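Against the Default Kitchen Worktop

When a landlord or a small housing association refits a kitchen, the worktop is usually chosen last, from whatever budget is left after the units and the hob. The usual result is a chipboard core with a printed face, and it is usually described as the sensible choice. I think the description is wrong, and that the error lies in how the cost is counted.

The comparison most buyers make is the price per metre on the day of purchase. On that measure the printed board wins easily. A solid timber top costs more, weighs more and takes longer to fit. It also has to be oiled. If the kitchen were to be photographed once and then demolished, there would be no argument.

Kitchens are used, however, and they are used near water. The printed board fails in a predictable place, at the cut edge around the sink, where the sealant lets go and the core swells. Once the core has swollen there is no repair. The board can't be sanded, the edge can't be pressed flat, and the pattern has often been withdrawn, so a single length can't be matched. The whole run comes out for the sake of a few centimetres.
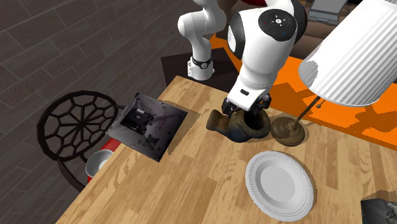
Reading time: 4 minutes

Timber made up from narrow strips behaves differently. The strips are glued side by side with their end joints staggered, so movement in one piece is restrained by its neighbours. The top still moves across its width with the seasons, and a fitter who screws it down tight will get a split. Slotted brackets deal with this and cost very little. Most of the bad reports I have read about strip timber are reports about fixings.

The second point is surface repair. A scorch or a knife mark in solid wood is a shallow fault in a deep material. It can be scraped, sanded through two grades of paper and oiled again in an afternoon. The repaired patch looks paler for a month or so. I would ask anyone who objects to that to look closely at a printed board after the same knife.

I should be fair to the other side. In the Kollcombe refit, which covered 22 kitchens, printed board was specified throughout, and the reasoning in the tender papers was not careless. The tenants had asked for short works. The board could be cut off site and fitted in a morning. A timber top would have needed three coats of oil with drying time between them, and people needed their kitchens back. Speed has a value and it belongs in the sum.

What was missing from the sum was the second kitchen. The papers gave a fitted cost of 300 pounds per home for board and 500 for timber, and stopped there. No line was given for replacement, and none for the sink having to be disconnected and refitted when the board came out. If the board lasts 10 years and the timber lasts two such periods with a resand in the middle, the order of the two figures reverses. I accept that both of those lifespans are assumptions. Leaving the line blank is an assumption as well, and a much stranger one.
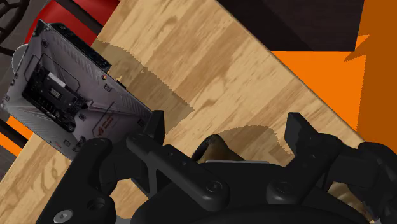
Tenants don't oil worktops, replied a reader signing as Wieczorek when a shorter version of this piece went round in September, and a specification that depends on them doing it is a specification for black rings round the taps. The same reader asked who would pay for the oil, and whether a blackened top would be charged against the deposit.

These are good questions, and the first is the stronger. Neglected timber does go black near standing water. The stain is mostly in the upper layer, though it can go deep where oak has met iron, and some of it will need an oxalic acid wash before sanding. My answer is that oiling should sit with the landlord, on the same visit as the boiler check. The area round the taps is the only part that needs frequent attention, and it takes a few minutes. As for the deposit, ordinary marks on a working surface are wear and ought to be treated as such in the tenancy agreement.

There is a halfway product which I distrust. Zandel and Fisby both sell a top with a thin timber face over a chipboard core, at a price between the other two. It looks like wood, and it can be sanded perhaps once. At the sink it has the same exposed core as the cheap board and will swell in the same way. The buyer pays extra for the appearance of a repairable material. If the budget will not stretch to solid wood, plain board is the better purchase, with the difference spent on proper sealing of the cut edges.

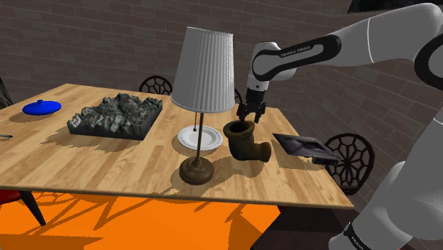 Plank surfaces in a light honey colour show their grain lines and seams clearly.

The remaining objection is taste, and I have little to say about it. Some people dislike visible joints and want a surface that looks like one piece. They should have it in their own homes. A landlord is buying for a series of people whose taste is unknown, and in that position the ease of repair is the property I would put first on the specification, with a figure next to it.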